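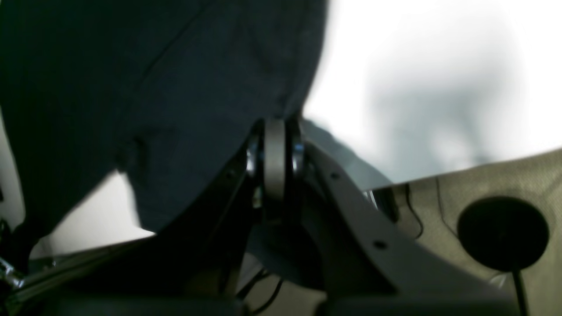 Where Do Clothes Get Their Color?

Posted 2021-04-14

Go and look in your sock drawer. I'll wait.

What have you got? Blue ones? Stripes? One sock with a dinosaur on it and no idea where the other dinosaur went? Mine is mostly blue, and when I was seven I thought that blue socks came from blue sheep. I really did! I had a whole picture in my head of a hill with red sheep at the top and blue sheep at the bottom, and a farmer who had to keep them from getting mixed up.

Sheep don't come in blue, sadly. They come in white, cream, brown, gray and black. Cotton grows on a plant in fluffy puffs that are usually a creamy white. (There are kinds of cotton that grow brown or even a bit green, but you don't see them much in stores.) So if you want blue socks, somebody has to put the blue in. The stuff they use is called dye, and putting it in is called dyeing, with an E in the middle. Leave out the E and you have a very different word.

Isn't dye just paint?

Good question, and no. Think about painting a fence. The paint sits on top of the wood like a coat. If you scratch it, the paint flakes off and there's the wood again underneath.

Dye goes inside. Cloth is made of threads, and every thread is made of lots of tiny hairs called fibers, all twisted together. You can see them if you pull a bit of yarn apart with your fingers. The dye gets in between the fibers and then into the fibers themselves, and a good dye holds on tight. That's why a dyed T-shirt still feels soft and bendy. If you painted one with fence paint it would feel like a cracker.

First, what is color anyway?

OK, we have to talk about light for a minute. It's a good bit, I promise.

Light from the sun looks plain, but it has all the colors of the rainbow mixed up in it. When it lands on something, some of the colors get soaked up and some bounce off again. The ones that bounce off and go into your eyes are the ones you see. A red mitten soaks up most of the other colors and bounces the red back to you. A yellow raincoat soaks up the blue part and bounces back red and green together, and your brain says "yellow!" (Brains are strange.)

White things bounce nearly all of it back. Black things soak nearly all of it up. And things in between, like gray, bounce some of every color but not so much.

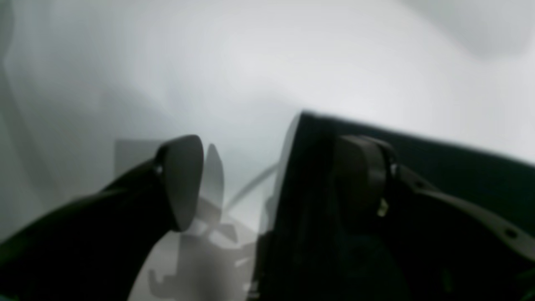 Nearly white in the center, light gray toward the edges.

Shadows do a funny trick here. Put a white pillowcase on your bed and scrunch it up a little. Then look very hard at it and try to say what color each part is. You'll find grays in there, and if the curtains are yellow you may find a bit of yellow too. Your brain knows the pillowcase is white, so it tidies all that up for you. People who paint pictures have to learn to see it again, and it takes them ages.

A dye, then, is a stuff made of tiny bits (the proper word is molecules) that are very good at soaking up some colors of light and not others. Stick enough of them into a thread and the whole thread looks red, or green, or blue.

The old way: plants, roots and bugs

People have been dyeing cloth for thousands of years. Way back then there weren't any dye factories, so they used what they could find. They must have tried just about everything. Some of the best ones were:

Madder, a scruffy plant with little prickles. The leaves are no use, but the roots make red.

Weld, a tall thin weed that makes a bright yellow.

Walnut husks, the green outside part around the shell. They make brown, and they'll make your fingers brown as well, for days and days.

Cochineal, which is a bug. It's tiny, it lives on cactus plants, and when it's dried and crushed it makes a gorgeous pinky red. It's still used today, and sometimes it's even used in food. I'll just leave that there.

My neighbor growing up was called Waltraud Steiner and she dyed her own wool in a big pot behind her house. The smell was not nice. She had a notebook where she wrote down every single try, with a snip of yarn taped next to it, and there were 413 snips in there the last time I looked. She let me stroke them all. Number 47 was supposed to be purple and had come out the color of a mushroom, and next to it she'd written one word in German that she wouldn't translate for me.

What Mrs. Steiner taught me is that most plant dyes need a helper. If you just boil wool with some petals, you'll get a bit of color, but a lot of it will wash out again. The helper is called a mordant. It's a kind of mineral salt (not the kind you put on fries), and it works like a hand in the middle, holding the fiber on one side and the dye on the other. The word comes from an old French word for "biting." Different mordants can change the color too. With one helper a plant makes yellow, and with another the very same plant makes a murky green.

Blue is the weird one

You can find yellow in loads of plants. Blue is a lot harder. Blueberries look like they'd be perfect, but the color they leave on cloth goes dull and grayish pretty quickly.

The great blue dye is called indigo, and it comes from the leaves of a few kinds of plants. But if you look at the leaves, they're green! The blue isn't there yet. The leaves get soaked in water for a long time until they start to rot a bit, then the water gets stirred and splashed to mix air into it, and after that a blue mud sinks down to the bottom. Dry the mud and you've got indigo.

Now there's another problem. Indigo won't dissolve in water. Sugar dissolves, so you can stir it into tea and it disappears. Indigo just floats around in specks like sand. So dyers have to do some chemistry to take the oxygen away from it (oxygen is a part of the air we breathe). Then it will dissolve, and the liquid turns a sort of yellowy green.

And here comes my favorite part in the whole wide world of dyeing. You dip your cloth in that yellowy green dye bath. You pull it out, and it's yellowy green too. Then the air touches it, and it turns blue right in front of you! First it's patchy, then more and more, and in a few minutes it's blue all over. I've seen it maybe twenty times and I still make a noise.

One dip gives you a pale blue like the sky in the morning. For a darker blue you let the cloth have its air and then dip it again. And again. If you keep going long enough you get navy, the kind that almost looks black until you hold it next to something that really is. 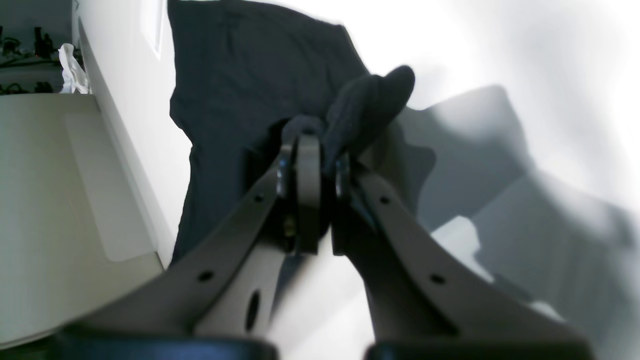
Navy got its name from sailors, by the way. The British navy picked dark blue for its officers' uniforms a few hundred years ago, and after a while people just called the color "navy." Before that it was sometimes called marine blue. A lot of school uniforms are navy too, and I think that has plenty to do with how well it hides gravy.

Then somebody made purple by accident

In the 1850s a teenager in London was trying to make a medicine out of coal tar, a sticky black goo. It went wrong. He got a dark sludge at the bottom of his glass, and when he cleaned it out with alcohol, the alcohol went purple. He was only eighteen! He tried it on some silk, and it stayed purple even after washing. Very soon everybody wanted a purple dress.

After that, chemists worked out how to make all kinds of dyes in the lab, and they even figured out how to make indigo without any leaves. Nearly all the clothes in your closet were colored with dyes like that. They're cheaper, you can get any shade you like, and one batch comes out the same as the next. They do use a lot of water, though, and dirty dye water can hurt rivers if a factory doesn't clean it first. Lots of people are working on better ways.

Why do jeans go pale at the knees?

Jeans are dyed with indigo, and indigo doesn't go very deep. The outside of each thread is blue but the middle stays white. You can check - find an old pair with a frayed hole and look at the loose threads. When you kneel and crawl and slide down things, you rub the blue off the outside and the white starts to show. So your knees are drawing a map of everything you've done in those pants.

Sunlight fades things too. It breaks up the dye molecules a little at a time. If you've got a curtain that's been hanging in a sunny window for years, look inside the hem, where it's folded over. The color in there will probably be a lot stronger.

Try it yourself: onion skin yellow

You need a grown-up for this, because there's a hot stove in it.

Save up dry brown onion skins until you've got 2 big handfuls. Just the papery outsides. Put them in an old pot that isn't used for cooking any more, cover them with plenty of water, and ask your grown-up to simmer it gently for an hour. It'll smell a bit like soup.

Scoop out the skins. Wet a piece of white wool yarn with warm water, squeeze it, and slide it in. Keep the heat low and don't stir it much, or your yarn will go all matted and felty. Leave it for another hour, let it cool down right there in the pot, then rinse it and hang it up somewhere it can drip.

Onion skins are lovely for beginners, as they work pretty well without any mordant at all. You should get a golden yellow or a soft orange. Cotton will work too but it comes out paler.

Tape a snip of it in a notebook and write down what you did. If it turns out like a mushroom, tape that in too, and leave some room on the page for the next one.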